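13 March 2020
Posted by the author of Kaltby

My mother asked what I did at work this week and I told her I put a cup on a shelf. She waited for the rest of it. There was a bit more, in fairness, as I also took the cup off the shelf.

The Grido folder stood at 1,893 examples when I sat down on the first morning and it's now at 2,193. You can do the sum yourself. I did it several times, mostly at the bottom of a cup of tea.

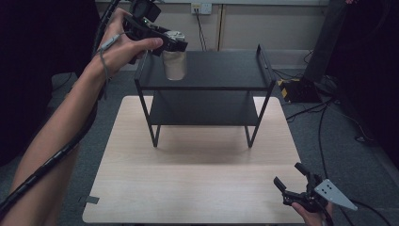 My quota is 60 good ones a day and I've missed it twice, both times through getting fancy. The learner copies whatever you give it, dithering included, so every wobble I make over the top shelf is a wobble it may pick up. Paper cups are the worst for this. Squeeze a shade too hard and you get crumpled sides like this one's, however it came by them, and then you've taught it that cups look like that. I'm told variety is good for it. My left hand is getting rather good, my right still handles its gripper like a pair of salad tongs.

Next lot is bowls. I've asked for the lower shelf to wait until October, on behalf of my back.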